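How to Host an Awards Night Watch Party Without Missing the Show

February 2020

I have been throwing an awards night party every year since we moved into the house on Furnthorpe Road, and I've made just about every mistake there is to make (the fondue year, my goodness). So if you're thinking of having people over for the big telecast, pull up a chair and let me walk you through how I do it now.

Start with the ballots

Ballots are what keep everybody in the room when the sound editing people get up there. I type mine up as soon as the nominations come out, one page, both sides if I must, with a little line next to each category. My rule is one point for the small categories, two for the acting ones and three for the top prize. If you want to get fancy you can weight everything, but by ten o'clock your guests will not be in the mood for arithmetic.

Collect the ballots before the first envelope is opened. I mean it! Put a basket by the door and stand over it if you have to. One year we let a latecomer fill hers out during the opening song, and I still hear about it every May when we get together for the season finales.

Pick one tie-breaker question and print it at the bottom. Mine is always the length in minutes that the show runs over. Last year the winning guess was 28, and there was real shouting.
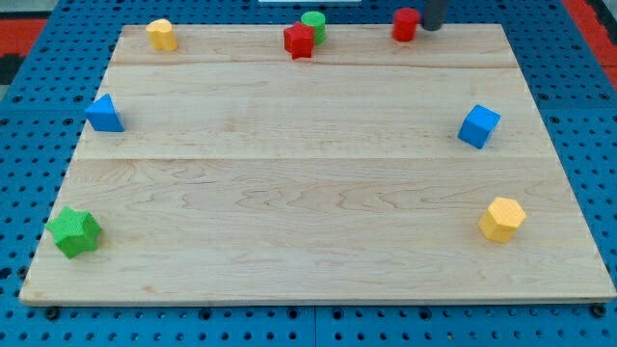 Wooden board with small colored blocks around its sides, a yellow heart among them

Set up the room

Plan on your seating being wrong, because people who swore they'd sit on the floor never do. Turn the big couch toward the set, drag in the dining chairs behind it, and leave a path to the kitchen that doesn't cross the screen. Check your sound while people are talking, too. I used to set the volume in an empty house and then wonder why we couldn't hear a single speech.

If you stream instead of using an antenna or cable, sign in the night before. We watch through a service called Moratum and it likes to log me out at the worst possible moment. Streams also run a bit behind, so ask everyone to put their phones away or somebody will blurt out Best Actress before she's even stood up.

Feed them early

Have the food out 60 minutes before the ceremony, while the red carpet is on and everyone is happy to chat over it. Finger food only, nothing that needs a knife. My standby is the cheese pastry from Takács, the bakery near us, and I order 70 pieces and have never brought one back to the kitchen. Dessert comes out at the In Memoriam, quietly.

Keep score as you go

Choose one scorekeeper who doesn't mind missing a joke or two. Have them mark each ballot during the commercials and read out the top three names every hour. The best score we've ever had was 63, from a person who had seen none of the movies.

For a prize, I give a tin of Nirkthorpe toffees and the right to pick next year's tie-breaker. Print a few spare ballots, by the way, and put out twice as many pens as you think you need.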